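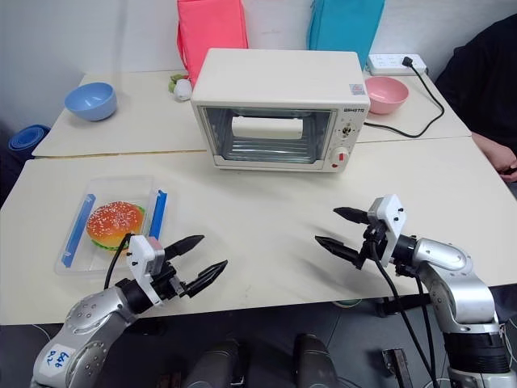

**Can one bench kit be shared between two teams?**

Two teams can share a kit if they belong to the same school or club and can agree on a calendar. Each team gets its own login and its own saved programs. The calendar is up to you, and we would rather stay out of it.

# Bernlow Lunch Bench

**Two-arm bench kit for the Flakelholm student challenge**

Season rental: $3,375
Deposit: none for schools, one month's rental for everyone else
Ships: from February, in the order the forms arrive

The Lunch Bench is the practice kit for the Flakelholm challenge, in which students spend a season persuading two robot arms to do kitchen chores at a speed that would get a person fired. The food is toy food. The toaster oven is a toaster oven, and it stays unheated for every scored run.

We built the first version for the after-school club at Clalstead, where Miyuki Kawaguchi needed something that fit in a classroom and could survive ninth graders. Her notes on that version ran longer than our manual, and a fair amount of this page comes from them.

## What the task looks like

A standard round starts with a toy hamburger in a clear container on the near table. The arms have to get it out of the container and into the oven, close the door, wait for the referee's bell, and bring it back. Bowls go on the far table as drop points for the advanced round. Students who have never thought about an oven door for more than a second will soon have opinions on hinges.

Teams may run the arms by remote control in the novice division. In the open division the arms run on the team's own program, and the humans stand behind the line with their hands in their pockets. The rule book says "hands visible." Most coaches have found that pockets work better.

Scoring is simple enough to fit on the back of the entry form:

- Burger lifted clear of the container: points.
- Burger in the oven, door closed: more points.
- Burger returned intact, top bun still on: the most points.
- Burger on the floor: the run continues. An arm that can't reach the floor has some thinking to do.

## In the rental

- A pair of arms with grippers, matched and tested together. Please don't swap one with the school down the road, even if theirs seems happier.
- Mäkelä finger set, black, with a textured gripping face. A spare set is in the small box inside the large box.
- The control computer, with the Flakelholm practice rounds already loaded.
- Toy food pack, hamburger included. Replacement lettuce is available on its own, and we sell a surprising amount of it.
- Clear container of the approved type. The clips may be on or off for practice.
- Emergency stop button on a long cable.
- Roll of white table paper.
- Printed setup guide, plus the same guide as a file for when the printed one becomes a coaster.

## Not in the rental

Tables, oven, bowls, power strip, patience. The oven is left to the team on purpose. Flakelholm allows any small toaster oven with a drop-down or swing door and a plain rack inside, and teams may practice with whichever one they own. At the event you use the one you're given, so a program that knows only one door is a program with a short season.

Secondhand ovens are fine. Clean the crumbs out first. We once had an arm come back with a raisin in the wrist, and we still don't know how to bill for that.

## Setting up

Allow an afternoon the first time. Clalstead now does it in a lunch period, but they also have a student who labels cables for fun.

1. Push the tables together and check that they don't rock. Two ordinary classroom tables will do. If there is a step at the seam, shim the lower one.
2. Stand the arms along the front edge and tighten the mounts by hand, then with the key. The key lives on the string. Leave it on the string.
3. Run the cables along the outside of each arm with some slack at the wrist. A cable pulled tight will behave beautifully until the arm turns all the way around, usually in front of parents.
4. Paper the near table if you want it papered. Matte white helps the wrist cameras, and smudges from earlier practice are harmless. Change the paper when the vision program starts picking up gravy that isn't there.
5. Place the oven within reach of both arms with the door free to open its full travel. Test that travel with the arms parked before you trust either of them near it.
6. Put the container down with the burger inside and check the wrist view on the monitor. You want both fingers in view, one on each side, with the container between them and the burger easy to pick out through the clear walls. 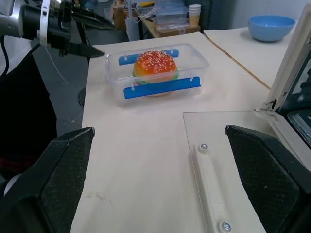 7. Press the emergency stop. Press it again in the middle of a move, with a student doing the pressing. Everyone who will stand at the bench should have done this once before the first real run.
8. Save your starting position. Name it something you will recognize in a month. "final_good_REAL" is taken, by everyone.

## Notes from the Clalstead club

Miyuki runs a short list on the whiteboard, and she has let us copy it:

*Clear plastic is harder than it looks.* A wrist camera sees the rim of the container, a reflection of the ceiling light and a burger, and it will happily grab whichever you forgot to rule out. Her students tape the blinds shut on sunny afternoons. The blinds were already in poor shape.

*Teach the slow version first.* Every new member turns the speed up in the first week. The bun goes somewhere. They turn it back down.

*One arm holds, one arm works.* The container slides. Beginners try to pick the burger out with a single arm and end up pushing the lunch across the table like a shuffleboard puck. Steadying it with the other gripper costs a few seconds and saves the run.

*Write down what changed.* The club keeps a paper log beside the bench, with the time of day and the one thing that is different from the last attempt. Entries from last season include "moved oven a hair," "moved oven back," and "who moved the oven."

Coaches who want the longer version can ask us for her worksheets. They cover three sessions, from hand-guiding an arm through the motion to a full unattended round, and they assume no programming beyond what a beginner's class covers. The second worksheet is the hard one. Bring snacks, and keep them away from the grippers.

## Space and power

The bench wants a room where it can stay set up between meetings. It can be packed away each time, and some clubs do, but the starting positions will need checking at every session and your best programmer will slowly become your best furniture mover.

Keep walkways clear on the side where the arms swing. Bags, coats and mats migrate toward any flat surface in a school. The arms run from a normal wall outlet. If you plug in the oven as well, for practice at turning the knob, leave the dial at zero and have an adult in the room who knows that it's at zero.

Long hair gets tied back and sleeves get pushed up. An adult holds the stop button during open-division practice. We check none of this from here, and we would like you to do it anyway.

## Wear, breakage and small disasters

Finger pads are a wear item and are covered. So is anything that fails in ordinary use, including "ordinary use" as understood by teenagers. Hatsue Nishimura handles repairs, and she would much rather hear the true story of how a wrist got bent than the first draft of it. The true story also gets you the right part sooner.

Water in the joints isn't covered. Neither is paint, glitter, or a program that drives both arms at the same point from opposite directions after the software has asked twice whether you're sure.

If an arm needs to come back to us in season, we send the replacement first. Use the original foam. It looks as though it can go in either way around, and it can't.

## Common snags

**The gripper closes before it reaches the burger.** The finger width saved in your starting position is probably too narrow. Open it fully, save again and rerun. If it still closes early, look for a duplicate position with the same name.

**The burger comes out in layers.** Grip lower. If you have only the bun, you have only the bun's points, and there are none.

**The arm stops at the oven door.** Force limit. You can raise it one step in the novice settings. If that doesn't do it, the approach angle is wrong and more force will only move the oven.

**It worked yesterday.** Check the log for anyone named in the entry "moved oven a hair."

## Ordering

Rentals run for the full Flakelholm season and end when the kit is back in its boxes with the string still attached to the key. Clubs entering for the first time should send the form with a coach's name, a delivery address that has someone in it during school hours, and the division you plan to enter. You can change divisions until the draw.

Purchase orders are fine. Teams renting again get the same pair of arms when we can manage it, and Clalstead has asked for theirs by nickname. We have it written down.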